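Inero Brings a Little Green Back to the Desk with Its New Watering Can and Ridged Pot
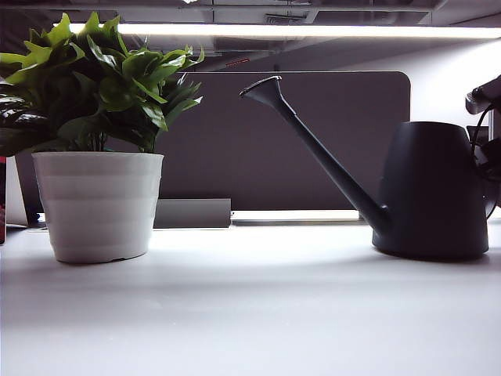

The Inero watering can in dark gray, with the ridged white pot on a white tabletop.

PREVELL, 19th January - Anyone who has ever carried a dripping coffee mug across an office to give a thirsty plant a drink will know why we are so pleased to share our news today. Home and garden maker Inero is adding two new pieces to its indoor range, a long-spouted watering can and a tapered plant pot to go with it, and both will be in stores and online from this week.

The can has a matte dark-gray finish and a rounded, bucket-like body that narrows gently toward the top. Its slender spout ends in a wide, flared nozzle, so you can reach in under a thick head of leaves and water the soil without soaking your paperwork (or your neighbor's!). The pot is white, with faint ridges running in bands from rim to base, and it is meant to sit happily under a big, glossy, leafy plant of the kind people love to keep beside them while they work.

The two pieces grew out of a long conversation with customers that began last October, when Inero invited plant owners to write in about their watering habits. We hoped for a few dozen letters and received 841, many with drawings, and we read every single one of them over a great deal of tea.

"People told us they were fond of their plants and a bit embarrassed by their watering cans, which lived in a cupboard and got forgotten," said Stefaniia Prokopenko, head of design at Inero. "We wanted one you would be glad to leave out on the table all week - and if it's out, you remember to use it."

The first run is limited to 3,000 sets, each with a short care booklet written by our friends at the Bisska plant nursery. The can and pot are also sold separately, and 322 Kuzmenko garden and home stores will carry them through the spring.

Offices that would like to order for a whole floor are warmly invited to get in touch with the Inero customer team, who can help with quantities, delivery and choosing plants for darker corners.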